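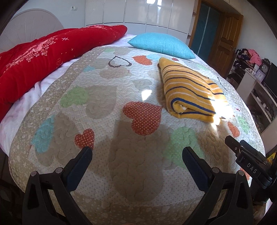
Gripper over the bedspread, striped towel still folded.

Gripper pads grabbing the quilt as well as the towel
posted by Stella Rugemalira, November

Hi all, hoping someone has been here before me. I look after one hand-held two-finger gripper and it's doing my head in. When I close it on a folded towel lying on a quilted bedspread, the fingers pick up a pinch of quilt too. On a bare table it's fine! I've wiped the textured pads with a damp cloth and gone over the little screws near the base of the fingers. Closing force is set to 70 in the Polley software, and the log shows 29 double grabs so far. New pads, or is it my settings?

Jianguo Tan
Had the same drama with quilting, the puffy bits come right up between the fingers. Drop the force to 50 and come in flatter, at the folded edge. Then check the fingers are parallel — close them on a strip of paper and tug. If it slides out at the tips but holds at the base, loosen the finger screws, square it all up and nip them again. I'd leave new pads till last, a few double grabs don't mean they're worn.

Bronmont70
just get new pads mate, mine were stuffed after 1257 cycles

Stella Rugemalira
Paper slid straight out at the tips, so I'll square them up tonight. Thanks Jianguo!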